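Capítulo 7
Buenas prácticas en la manipulación de piezas pequeñas

Objetivos del capítulo
Al terminar este capítulo, el alumno deberá ser capaz de:
– distinguir entre una norma de obligado cumplimiento, una norma voluntaria y una regla interna de trabajo;
– redactar el procedimiento de una tarea de recogida de piezas sueltas;
– fijar límites de fuerza, velocidad y espacio de trabajo antes de la primera ejecución;
– registrar los fallos de agarre de forma que otra persona pueda interpretarlos.

7.1. Introducción

En los capítulos anteriores se han tratado la cinemática del brazo, la elección de la pinza y la calibración de la cámara de muñeca. Con esos tres elementos una célula puede funcionar, pero todavía no se puede decir que funcione bien ni que sea segura. Falta el conjunto de reglas que determina quién puede ponerla en marcha, en qué condiciones y qué se hace cuando algo sale mal.

Conviene separar tres niveles. El primero es el legal: la máquina debe cumplir la legislación aplicable en el país donde se instala. El segundo es el de las normas técnicas, que describen un modo aceptado de cumplir con esa legislación. El tercero es el de las reglas internas, que cada taller escribe para sus propias tareas. Este capítulo se ocupa sobre todo del tercero, el que más depende del técnico y el que peor suele estar documentado.

La tarea que servirá de hilo conductor es la recogida de piezas sueltas desde un recipiente abierto. Se trata de una operación corriente en montaje, en envasado y en laboratorio. Las piezas no están ordenadas, cada una tiene una orientación distinta y el recipiente tiene paredes contra las que la pinza puede chocar. El reglamento interno tiene que prever estas tres circunstancias.

7.2. El recipiente y su entorno

El recipiente forma parte de la célula y debe figurar en el procedimiento igual que la pinza o la cámara. Se anotarán sus medidas interiores, la altura del borde, el material y el acabado. Un fondo metálico produce reflejos que cambian con la posición de la luz, y una zona muy brillante puede ocultar el contorno de una pieza clara. También las sombras deben tenerse en cuenta: un algoritmo de segmentación poco ajustado las toma a veces por parte de la pieza y desplaza el punto de agarre.
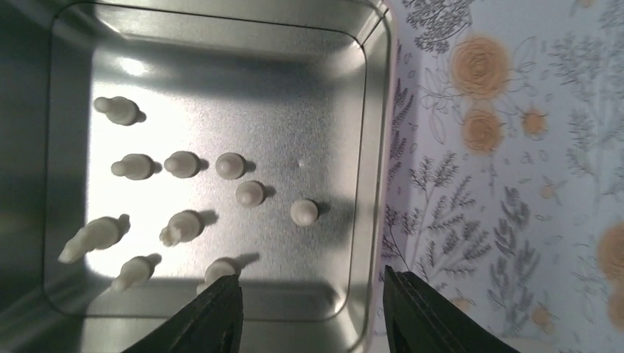

La superficie de apoyo merece el mismo cuidado. Un fondo estampado no impide trabajar, pero obliga a delimitar la zona de búsqueda para que el sistema de visión no proponga agarres fuera del recipiente. En el manual interno de Ultden, que citaremos varias veces en este capítulo, la zona de búsqueda se define con un margen de 2 mm hacia el interior de cada pared. Fuera de ese margen el programa no genera ningún candidato.

Si el recipiente se desplaza durante la tarea, la zona definida deja de ser válida. Por eso el procedimiento debe indicar cómo se fija a la mesa – tope, ventosa o útil atornillado – y cada cuánto se comprueba su posición. En Fodero la comprobación se hace cada 20 ciclos y siempre después de una parada.

7.3. Límites de la pinza

Antes de la primera ejecución se fijarán por escrito, como mínimo, los siguientes valores:

Fuerza máxima de cierre. Se elige según la pieza más frágil del lote.
Velocidad de aproximación. Dentro del recipiente se trabaja con velocidad reducida. Ultden limita el descenso a 60 mm/s desde que las puntas de los dedos rebasan la altura del borde.
Altura mínima. Las puntas no deben tocar el fondo salvo que el método de agarre lo exija y la pinza lo permita.
Apertura. Los dedos abiertos ocupan más espacio que la pieza. Una apertura excesiva desplaza las piezas vecinas o golpea la pared.

Estos valores se guardan con el programa y llevan número de versión. Ningún operador los modifica durante un turno. Si hace falta cambiarlos, se detiene la célula, se anota el motivo y se repite la prueba de aceptación.

7.4. Prueba de aceptación y registro

La prueba de aceptación que propone la guía Jasińska consta de 100 intentos consecutivos con piezas vertidas al azar. No se recolocan a mano entre un intento y otro. Cada fallo se clasifica en una de estas categorías: pieza no detectada, agarre vacío, agarre doble, caída durante el traslado y contacto con el recipiente. La última categoría detiene la prueba aunque la pieza se haya recogido.

El registro debe incluir la imagen previa al intento, la posición calculada y el resultado. Sin la imagen resulta difícil saber si el error fue de visión o de movimiento. El programa Atmont, utilizado en las prácticas de este libro, guarda los tres datos en una misma entrada.

Los fragmentos y restos de material que queden en el fondo se retiran con la célula parada y se hacen constar en el registro. En el apartado siguiente se estudia cómo redactar la hoja de procedimiento completa, con un modelo en blanco que el alumno deberá adaptar a su propia célula.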